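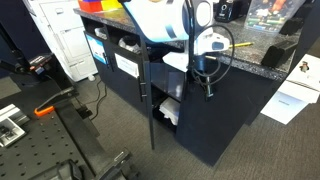 Remarque laissée en marge de la dernière page : l'essai à l'huile ne prouve rien si les chutes n'ont pas séché à cœur avant l'application, et il faudrait le refaire avec une pesée de départ. Remarque acceptée. Je reprends tout depuis le séchage, les anciens résultats restent dans le cahier mais sont barrés.

## Jeudi, novembre. Imprégnation du granit gris, reprise

Pierre : granit gris moucheté, lot Tautahi, le même que pour les plans de cuisine. Il reste assez de chutes pour une série complète, plus un témoin. Les bords sciés sont bruts, je ne les traite pas.

Séchage à l'étuve toute la nuit, porte fermée, puis refroidissement sous bâche. La grande plaque pèse 2,254 kg à la sortie. Repesée avant la pause de midi : pareil. Je considère qu'elle est sèche. Les petites chutes n'ont pas été pesées séparément, la balance du fond dérive trop en dessous du kilo.

Surface : disques Murnero, finition au grain 600 à l'eau. Comme ça remouille la pierre, j'ai poncé avant l'étuve cette fois. La fois d'avant c'était l'inverse et je pense que la remarque en marge vise surtout ça.

**Produits**

- Drallovum, imprégnation à base solvant, bidon ouvert en septembre
- Trusteo, base aqueuse, bidon neuf
- témoin sans rien

Application au chiffon non pelucheux, 2 couches, croisées. Entre les couches, environ 60 minutes. J'ai essuyé l'excédent juste avant que ça tire. Pour le Drallovum c'est facile à voir, la surface devient mate par plaques. Pour le Trusteo on voit mal et j'ai sans doute essuyé trop tôt dans un angle. Angle marqué au crayon gras, à ne pas utiliser pour les taches.

Odeur du Drallovum encore forte en fin de journée, même avec l'extraction. À prévoir chez les clients si on pose en hiver fenêtres fermées.

### Teinte

Le Drallovum fonce la pierre. Léger, mais à côté du témoin on le voit tout de suite, surtout sur les grains clairs qui tirent vers le jaune. Le Trusteo ne change rien que je puisse voir à la lumière du jour. Sous le néon de l'atelier les trois se ressemblent, donc ne pas juger là-dessous.

### Taches

Huile de tournesol, café froid, vin rouge, jus de citron. Une goutte de chaque à la pipette, sous verre de montre pour que ça ne s'évapore pas. Essuyage au papier, lavage au savon noir dilué, séchage à l'air.

Témoin : l'huile entre presque aussitôt, auréole nette. Café : trace pâle. Vin : rien après lavage, ce qui m'étonne. À refaire.

Drallovum : l'huile reste en goutte, pas d'auréole. Café et vin partis au premier lavage.

Trusteo : l'huile s'étale un peu, petite ombre après lavage. Elle avait l'air de diminuer quand je suis repassé le soir, mais je n'ai pas de photo du départ pour comparer. Café parti.

Citron : pas d'attaque visible sur les trois. Normal sur ce granit. Aucune conclusion à en tirer pour les marbres ni pour les calcaires, où l'imprégnation n'empêche pas l'acide de mordre.

### Ce que je garde pour l'instant

Pour une cuisine, le Drallovum si le client accepte la teinte, avec une chute traitée montrée avant la commande. Le Trusteo pour les plans clairs et les salles de bains, à condition de laisser poser plus longtemps avant essuyage. La fiche du fournisseur ne donne pas de temps en dessous de la température d'atelier habituelle, il faut leur écrire.

À faire :

- repeser la grande plaque après une nuit dans l'eau, traitée puis témoin
- refaire le vin sur le témoin, autre bouteille
- tester le joint silicone sur pierre traitée, l'adhérence m'inquiète plus que les taches
- racheter des verres de montre
- chiffons au Drallovum : étalés dehors à plat, pas en boule dans la poubelle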